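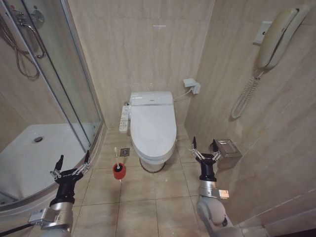
The smallest room, with its red brush holder and its telephone.

In Defence of the Toilet Brush
Glenys Ormsby

My friend Irina Anghel threw away her toilet brush in September, and she told me so over lunch in the tone other people keep for giving up cigarettes. She had read that brushes were unhygienic, and old-fashioned besides, and she had bought a bottle of something blue that you squirt under the rim and leave to do the work while you go and have a cup of tea. I love Irina dearly and have forgiven her for a great many things over the years, but I went home on the bus quite put out, and I have been arguing with her in my head ever since.

I should say that I come from a brush household. My mother kept hers in a china pot with a chip in it, and every morning before breakfast somebody had to do the rounds of the bowl, and when I was old enough that somebody was usually me. I can't say I enjoyed it (I was a child, and there was porridge waiting) but I did learn how it's done, and I'm surprised by how many grown people have never been shown. You lift the lid and the seat together, right up, so they lean back out of your way. You start under the rim, where you can't see, and go round slowly. Then down the sides, then the bend, then you flush with the brush still in there so that it gets its own rinse, and you let it drip for a moment over the bowl before it goes anywhere near the floor. That last bit is what people skip, and then they complain about the puddle in the holder!

The modern toilet hasn't changed any of this, clever as it has become. I'm thinking of the kind with an electronic seat and a long panel of little buttons down the side, plugged into the wall like a kettle. I'm rather fond of them. They will wash you very nicely, I'm told by those who have worked their way through all the buttons, but the bowl underneath is still a bowl, and wants going round the way my mother's did.
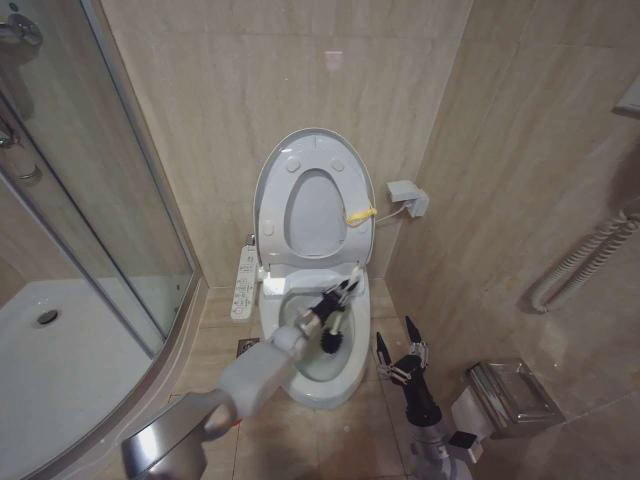
Page 14

A bright holder helps, I think. So much about bathrooms is beige now, walls and floor together, and there is a school of thought that says the brush ought to be hidden behind something or bought in a shade that disappears. I'd far sooner have a red one standing out on the tiles where anyone can find it. A guest who needs a brush needs it without having to open cupboards, and will be too embarrassed to call out and ask. I feel much the same about a telephone on the bathroom wall, with a proper curly cord. It makes some people giggle, and I think it's the height of good sense.

Darcy Tamihana, who reads these pieces before they go in, has written in the margin that I haven't dealt with the germs. Well, then: rinse the thing, stand it in a clean holder, wash the holder out when you do the floor, and buy a new brush before the old one goes flat. They cost very little.

Irina is coming to stay with me for 4 nights next month. I have put out fresh towels and left the brush exactly where it was.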